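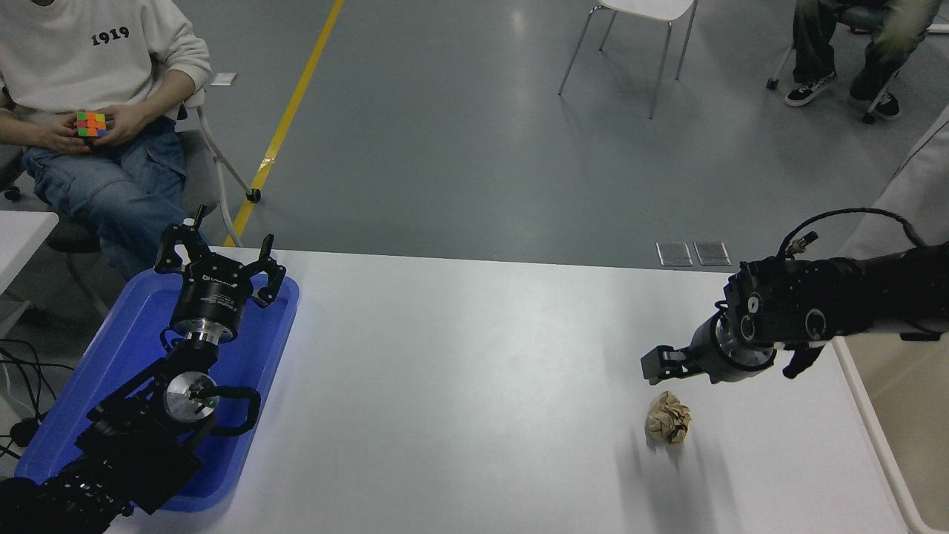 Okitix S2 Fog Machine Controller

Product group: Stage and set effects / Control
Supplied by: Plollow Production Hire and Sales
Availability: stock item, sale or weekly hire

Overview

The S2 is a two-channel controller for water-based fog machines and hazers used on film sets, in television studios and on small stages. It replaces the wired remote normally shipped with the machine and gives the effects operator timed bursts, a held output level and a lockout that can be released only from the front panel.

Each channel drives one machine. The channels can be linked, in which case channel 1 sets the level and channel 2 follows it with an adjustable delay. Linked operation is the usual choice for interiors where fog is introduced from both ends of the set and has to settle to an even density before a take.

Operation

Level is set with a rotary control and shown on the display as a percentage. Burst length and interval are set separately. The controller stores the last settings used and restores them at power-up, but output stays off until the operator presses Arm and then Run. A loss of mains power during a burst therefore does not cause the machine to resume on its own when power returns.

The lockout key disables both outputs and any external trigger input. Use it during resets, when performers or crew are close to the nozzle, and whenever the fire detection in the building has been returned to normal service.

External control is by DMX. The start address is set from the menu. When a DMX signal is present the front panel level control is ignored, but the lockout key still has priority. If the signal is lost, output fades to zero.

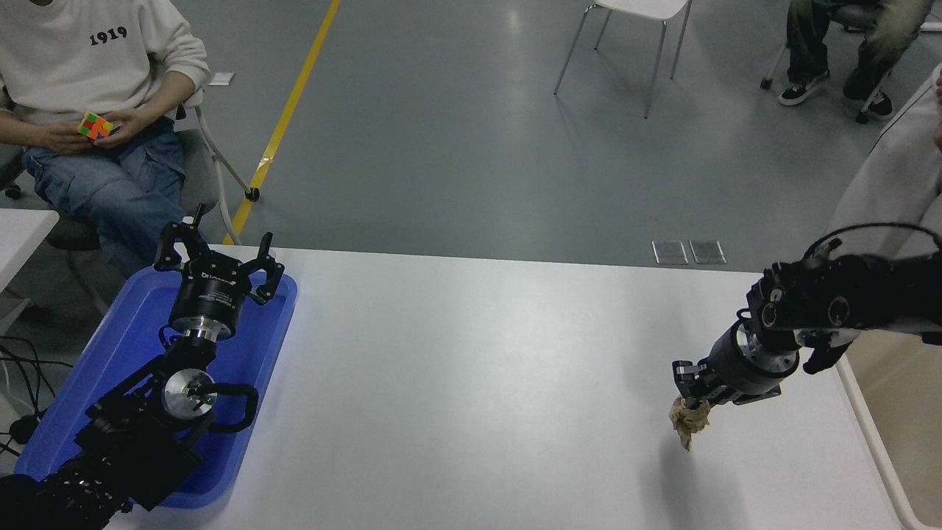
The display dims after a period without input. Dimming can be turned off in the menu, although most crews leave it on when the controller is placed within sight of the camera. The key legends are not backlit.

Connections

Power in: locking mains inlet, rear panel
Machine out: one five-pin socket per channel, rear panel
DMX: in and through, rear panel
External trigger: quarter-inch jack, contact closure only

Do not apply a voltage to the trigger input. Damage caused in this way is not covered by the warranty.

Compatibility

The S2 works with the Okitix range without adapters. The Jidalia 700 hazer requires adapter lead JL, which is sold separately and carries level and ready signals only. Fluid-low warnings from the Jidalia are not passed to the controller and must be read on the machine itself. Machines from other makers should be checked with us before ordering. Send the model number and a clear copy of the remote socket pinout to Effie Cowie in technical sales.

The controller is not suitable for dry ice machines, cracked-oil units or pyrotechnic devices of any kind.

Specification

Channels: 2
Maximum cable run to machine: 261 feet
Stored event log: 3000 entries
Log export: text file, USB
Mounting: freestanding, or half-width rack with optional bracket
Duty: continuous

The event log records arm, run, stop and lockout for each channel, with the time of each. Productions that have to report effects use to a venue can export it at the end of the day. The clock does not adjust for daylight saving and should be checked at the start of each job.

Supplied with

Controller, mains lead, one machine lead per channel, printed quick-start card. The full manual is a separate download. DMX cable and rack bracket are not included.

Hire notes

Hire units go out with firmware 2 installed. Units still on the earlier version lack the linked delay and are no longer in the hire stock. Weekly hire runs from Thursday to Thursday. Collection from the trade counter is possible until 4 p.m., and later returns are booked in the following working day.

Fluid is not included in the hire rate. Use only the grade marked on the machine. Machines returned with a different fluid in the tank are flushed and the work is charged.

Service

Repairs are carried out in our own workshop by Craig Gillies. The output relays are wearing parts and are replaced as a pair. Return the controller with its mains lead, as faults in the locking inlet are often traced to the lead. An exported copy of the log helps with intermittent faults.

Related items

Adapter lead JL
Half-width rack bracket
Okitix wired extension, machine side
Skinner quiet fan, for distributing haze between takes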